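Sorting the small kitchen things

Sunday, April 24, 2022

I started on the drawer by the back door after lunch and it took 90 minutes, mostly because I kept stopping to wash things. Flattened cardboard is good for this sort of job. It saves the table from scratches and you can fold the crumbs up in it afterwards.

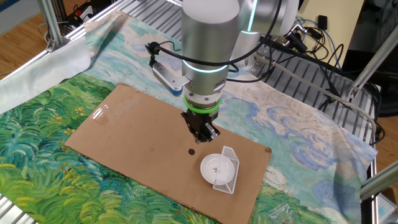

The little white dishes are staying, as I use them for salt and teabags. I'm less sure about the mesh baskets. Rory Leckie gave me 3 when he moved out of Basetlow and I've only found a use for one, which holds the clothes pegs. The other two can go to the charity shop in August with the old pans.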